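From: Nurhan Gündoğdu
To: forkton-users
Date: April 16, 2025
Subject: Re: Forkton tidy-up kit, worth it?

> We're looking at the Forkton kit for our shop. The Kowalczyk
> brochure says it puts things away in drawers "with minimal
> supervision." Anyone know how minimal?

Depends how you feel about chairs and coffee, because you'll need both. We've had ours since November. The kit is $1806 on top of whatever arm you already own, plus $483 a year for the drawer software, which you'd be forgiven for thinking was the product.

Our bench and drawers, the wrist view, and the arm at an open drawer:

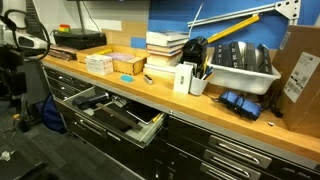
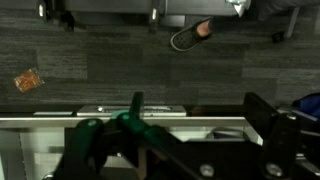
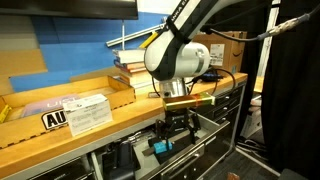
Setup took me 15 minutes by the manual's clock and two evenings by mine. Small boxy stuff it does well. Anything soft and floppy it treats as a personal insult. It also wants the drawer opened the same distance every time — there's a setting for this on page four of the wrong PDF, so ask Kowalczyk for the Drarnard one.

Support answers email, slowly but in full sentences. The Plolov kit was $777 cheaper when I looked, but it had no drawer mode at all, so I can't compare them fairly.

If you want my settings file, write me off list.

Nurhan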